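一支绿笔也有它的位置
专访文具收纳爱好者蒂博尔·雅卡布

2019年10月21日

我到伊德科姆的时候，蒂博尔·雅卡布（Tibor Jakab）正在说笔帽的事，连外套都没让我脱完。“你听这个声音，”他把一支笔的帽子拔下来又扣上，“扣紧了才是这一声！差一点点都不行。”

他原先在卡托纳街开一家小文具店，店名叫达拉里，关店以后留下了一屋子的笔、墨水和颜料。七月份他下决心全部理一遍，还做了本册子，每一件东西登记一行，登到最后是1,956行。他本来盼着凑满2,000，现在说不凑了，再买又要没地方放。

桌子是白色的，他特别满意这一点。“以前那张深色桌子，黑笔掉上去就找不着。白桌面什么都藏不住，灰尘、碎屑、颜料点子，一眼就看到，看到了你就会去擦。”

他最爱聊的是透明笔帽。“颜色自己会说话，根本用不着贴标签。绿的就是绿的，隔着帽子连笔杆一节一节的样子都能看清楚，多好看啊！”蓝色的小圆罐他也喜欢，罐身透一点光，放在白桌子上特别精神。
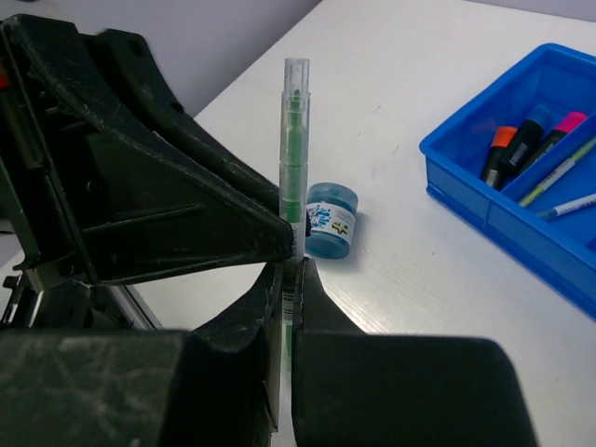 绿色的笔，透明的笔帽，旁边是贴着白标签的蓝色小圆罐。

我问他，这么多东西从哪里下手。他说先别想着分类，先把桌面腾出一块来，一次只拿一小把。“我第一天贪心，把449支笔全倒在地板上，结果晚上连床都走不过去。”他太太那天去了妹妹家住。后来他改成每天早上理64支，理完就去喝咖啡，多一支也不碰。

试笔用的是废信封的背面。写得出来的留下，断断续续的放到窗台上，帽朝下立一夜，第二天再给一次机会。荧光笔他格外宽容，颜色淡了也留着，画地图的时候正好用来涂田野。

分格的盒子他前后换过三种。最早是鞋盒，硬纸板隔断，用了一个月就塌了；后来买过一套叫霍达诺的抽屉盒，抽屉太浅，粗一点的记号笔卡在里面拉不开。现在他只认敞口的塑料盒，蓝色的，越亮越好。

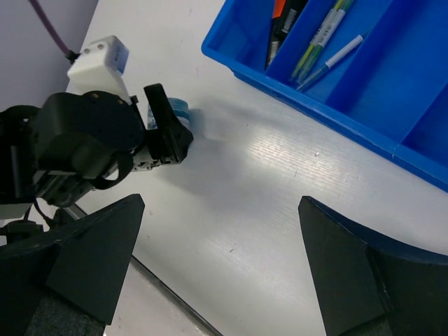 “敞口的好处是手伸进去就能拿，孩子们也愿意放回来。”他说的是每周来画画的几个邻居孩子。他不要求粗的细的分开，橙帽子的记号笔跟绿白相间的躺在一格里也没关系，只有一条规矩：格子不许塞满。“总得有一格是空着的，新来的东西才有地方落脚。我太太说我对笔比对客人还周到，嗯，她说得有道理。”

聊到快中午，他又想起楼下还有一箱墨水没给我看，拉着我就往楼梯走。那箱墨水大半是他父亲留下来的，瓶盖拧得死紧，有几瓶他至今没舍得开。我问他打算什么时候开，他拿起一瓶对着灯照了照，说等冬天吧，冬天信写得多。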